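Drillden Streaming Support: Ticket thread
Subject: Season 2 of Skindcombe plays in the wrong order and the subtitles drift
Status: Open
Opened: 07/12/2025
Device: living room TV app, also tried on tablet and in a browser

Hi there! Long message coming, sorry, but I've been poking at this for a whole evening and I'd like to spare you the usual back and forth.

I've been rewatching Skindcombe from the start (the old detective series, the one with the harbor and the terrible raincoats) and season 1 was perfect. Lovely picture, subtitles right on the beat, no complaints. Then I got to season 2 and things went sideways. The two-part opener plays part two first. I thought I'd dozed off and missed something, because the inspector is suddenly in the hospital and everybody is talking about a fire I never saw. So I went back to the episode list, and part one is sitting way down near the bottom, between the Christmas one and the one with the stolen organ.

The second problem is the subtitles. In every season 2 episode I've tried they start out fine and then slip further and further behind. By the 30 minute mark they're a good few seconds late, and by the end people have left the room before their lines show up. It wrecks the jokes, and that show has good ones!

What I've done so far, in order:

Closed the app and opened it again. No change.
Signed out, signed back in. No change, and it forgot my watchlist for a minute, which gave me a scare, but it came back.
Turned subtitles off and on again in the middle of an episode. They jump back into sync for a second or two and then they're late again.
Switched from English to English (hearing impaired). Same drift.
Unplugged the TV, waited, plugged it back in.
Tried the tablet. Same wrong order, same drift.
Tried the browser on my laptop. Same again.

So I don't think it's my TV. My internet is fine too, I watched all of Desance right after (the ballroom miniseries, very silly, loved it) and the subtitles on that one never missed a word.

My guess, and I'm only a viewer so feel free to laugh, is that you got a new copy of season 2 at some point. The opening titles look different from season 1. They're shorter, and the theme music sounds a touch higher than I remember it. If the episodes are running a little fast and the subtitle file was made for the old version, wouldn't that do it? I timed the first one I watched and it came to 42 minutes, and the info page for it lists a longer running time. I didn't write down by how much, I can do that if you need it.

Update, same evening: I cleared the app's cache the way your help page says to. Now the order on my TV is a new kind of wrong. Part one is gone from the bottom of the list and shows up under "Extras" with the trailer. It does play if I click it there, so at least I finally got to see the fire.

Second update: I went through a few more. The episode where they all go to the Sarıgül restaurant for the retirement dinner has subtitles from a completely different episode. People are raising a toast and the text is a phone call about a missing boat. I laughed so hard I had to pause it. But please do fix it, I have a friend coming over in July who is hard of hearing, and I've been promising them this show for ages.

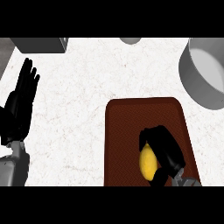
Same wrong order over on my end, and I'm on a different TV brand, so please don't let support send you off to do a factory reset. I did one and lost all my settings for nothing. My subtitles drift in season 2 only. Season 3 is okay so far, I'm four episodes in.

Oh, thank you, that's a relief! Well, a relief for me, I'm sorry about your settings. I was one click away from doing the reset myself. Good to know season 3 is safe, I may skip ahead and come back, although I hate doing that with a show where people keep getting promoted.

For whoever picks this up at Drillden: I'm happy to test anything you want on all three devices. Evenings are best. Could you also tell me if part one is going to stay under Extras for now? I'd like to know where to find it.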